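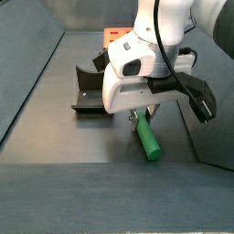

Wilar project – fault report, group 4
Thiện La, Ikechukwu Isah

What we were doing
Task is pick up the green cylinder, carry it over to the sorter box, put it in the round hole. Cylinder starts in the black cradle. Arm code is ours, gripper driver is the stock one from Avton. Ran fine most of October, then the drops started.

The fault
First bad run was Thursday. Arm closed on the cylinder, lifted, and the log said GRIP OK the whole way to the box. Gripper was empty. It then did the full insert move with nothing in it and reported success. So the real problem is not just the drop – its that the software didn't know.

Start position for every run is cylinder upright in the cradle, sorter box to the right of it by the back wall.

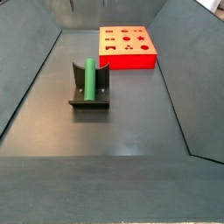 What we checked
Grip force first. Raised it, no change. Then Ikechukwu read through the driver log line by line and found error 1527, finger width timeout. Driver logs it but doesnt pass it on, so our code kept reading the last good width. The wait was set to 400 ms and the fingers sometimes took longer to close.

Safety
When the log says OK people reach in. Thiện had a hand over the wall when the arm started its next move. No contact, he hit the stop. New rule: arm paused and one person on the stop button before anyone resets the cylinder.

Reset goes like this now. Pause, arm clear of the bin, cylinder back upright between the two cradle sides, hands out, then call it.
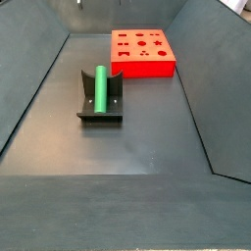 Fix and retest
Longer timeout, plus any 1527 now halts the arm. Did 21 runs after the change, no false OK. Two halts, both real. Still dont know why the fingers are slow some of the time, maybe the cable. Needs looking at before the Sarnstead demo.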